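Mirnelard app - paying friends by phone number, anyone using it?

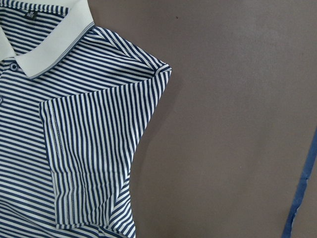
mossyfern
My credit union switched us all over to the Mirnelard app in December and I've been slowly working up the nerve to use the part where you send money to a friend's phone number. I finally sent $90 to my sister for our half of a dinner and she had it before I'd put my coat on! I'm happy so far, but I'd love to hear from folks who have used it longer, especially for bigger amounts.

tallpaul_88
Welcome to the club! We've used it in Fistidholm for ages and I pay my share of the rent with it. The one thing I'd warn you about is the daily limit, which was set at $400 on mine until I called and asked them to raise it.

quiltbarn
I'm going to be the grump here, sorry. I sent $252 to an old number of my cousin's and it took three weeks and more phone calls than I care to remember to get it back. The branch was lovely about it, but I still write checks now.

tallpaul_88
That's rotten, but wouldn't a check to the wrong address be the same headache?

quiltbarn
No, I could have stopped a check that same afternoon. Big difference to me.

dondia_dave
I'm somewhere in between - I like it for small things, and for anything large I walk down to the Dondia branch and have a nice chat while I'm at it. My Mirzaei card app does ask you to confirm the person's name first, and I wish this one did too.

mossyfern
Thank you all, this is so helpful. Quiltbarn, did they ever say whether you can turn off sending to new numbers? I'd feel better with that switched off for my mom.

quiltbarn
Yes, it's under Settings, then Payees. Took me forever to find it.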